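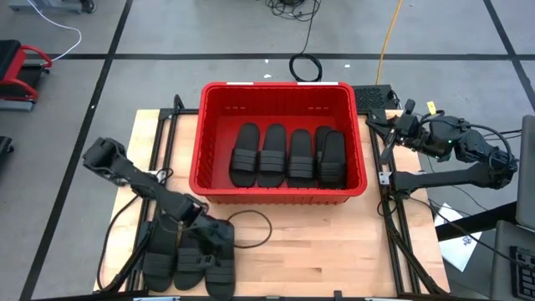
Most hallway clutter is footwear, and most of it is footwear that gets worn for ten minutes at a time. Coats go on a hook and post goes on a shelf, but sliders and garden clogs end up wherever they were kicked off. An open bin by the door deals with this better than a rack does. The red plastic one shown takes five black sliders in a row, toes all the same way, with only the last one overlapping its neighbour. Standing them side by side like this uses far less floor than a rack, and you can lift the lot out of the way to sweep.

Choosing a bin

Go for rigid plastic with a smooth floor. Fabric baskets look nicer but they hold damp and you can't rinse them. Measure the longest shoe in the house before you buy, and add 2 cm. A thick rim is easier on the hands when the bin is full. Ours came from Killance and has had four years of wet boots.

Avoid lids. A lid means an extra job, and things get left on top of it.

Labels

Paper labels peel off within a month in a porch. Wipe the plastic with a little surgical spirit first, let it dry, then use laminated tape and press the ends down hard. If old labels need to come off, warm them with a hairdryer and peel slowly. Cooking oil on a cloth will shift the glue left behind. Wash the oil off afterwards or the new label won't stick.

Cleaning rubber and foam sliders

Knock off the dry dirt outdoors. Mix a squirt of washing-up liquid into a bowl of warm water and go over the footbed with an old nail brush. For smells, make a paste of bicarbonate of soda and water, leave it on for half an hour and rinse well. Dry them in the shade. Foam soles can shrink or curl on a radiator or in strong sun, and there is no getting them back into shape.

The washing machine is not worth the risk for anything with a glued strap.

Leather and canvas

Keep these out of the plastic bin while they are wet. Stuff them with newspaper, change it after two hours, and leave them on their sides overnight. Canvas can then be brushed clean. Leather wants a thin coat of polish or cream - less than you think - and a buff with a dry cloth.

Once a month

Empty the bin, tip out the grit and rinse it under the outside tap. Anything that hasn't been worn since the last rinse goes upstairs. I do ours in October with particular care, when the summer shoes go into the loft and the wellies come down.

Ciarán Cullinane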